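3.2 Packaging reuse at the sampled sites

Returned parts reached the four depots (Arnbridge, Grunelbridge, Bainbridge and Rultwood) in cartons that had often been used before. We recorded carton type, wall condition and whether inner dividers were present. Tape residue was noted but not scored. Arnbridge kept cartons in service for up to 30 days and Bainbridge for up to 26. The other two depots set no limit. Divided cartons of corrugated board, open at the top, were treated as a separate class (Figure 2).
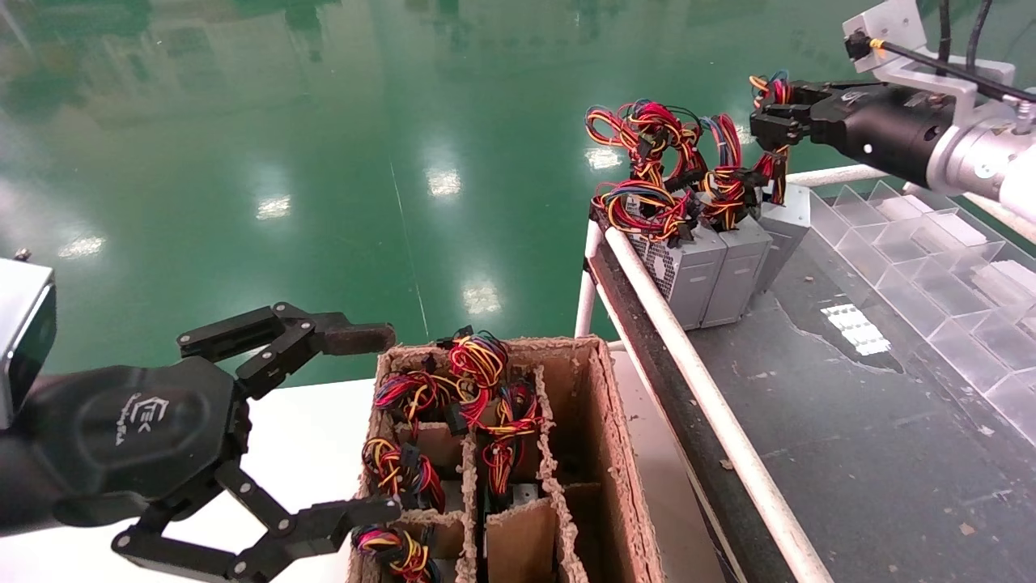
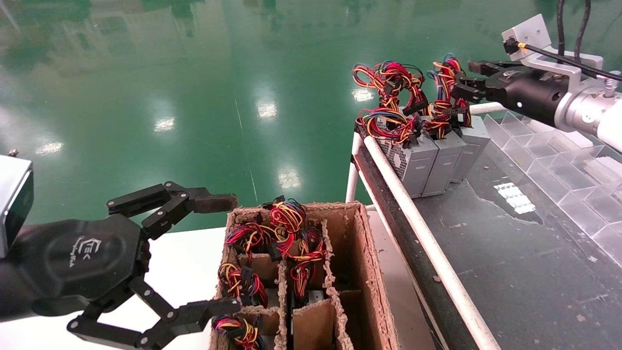
Figure 2. Open divided carton with torn top edges, two views.

Wear at the top edge was scored apart from wear at the base, as the two affect stacking in different ways. A carton with a torn rim but a sound base was given a score of 2 and stayed in the sample. Cartons with split base seams were left out of the stacking analysis and are listed only in the cost tables. Divider condition was not used in the score.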